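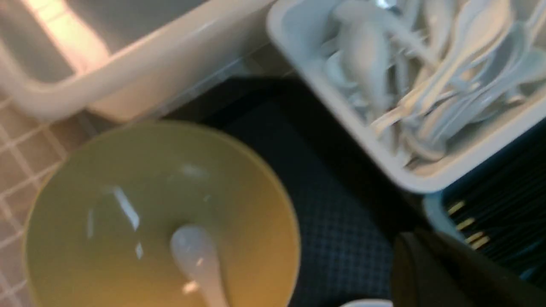
Unit 4: Clearing and Washing Up by Hand
Course handout, Home Skills, Snædís Bergmann

Read this before the May practical. Bring an apron and a dry towel.

Clearing
Scrape plates and bowls first. Take out any spoons and put them with the other utensils – a spoon left in a bowl tips it over when you carry it. Stack by size, largest at the bottom. Glasses are never stacked.

Order of washing
Glasses, then utensils, then bowls and plates, then pans. Change the water when it turns cloudy or the suds are gone.

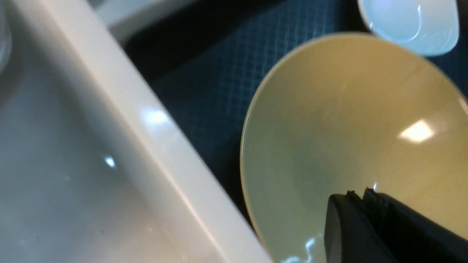

A wash bin is useful in a kitchen with one sink or none. Choose one you can lift when it is half full. Rectangular bins fit most counters better than round ones, and a thick, rounded rim like the one on the white container is easier on the hands than a thin edge. Put a textured mat next to it, as with the navy one, and keep the bowls on that side. Mats with a woven grid collect crumbs, so shake them out before you start.

Measuring soap
Use 4 ml of dish soap to about 1000 ml of warm water. Most people pour far too much, and then the rinsing takes twice as long.

For the practical
Work in pairs, one washing and one drying. Write down your order of work and hand it in at the end. Tiled counters: wipe the grout lines too.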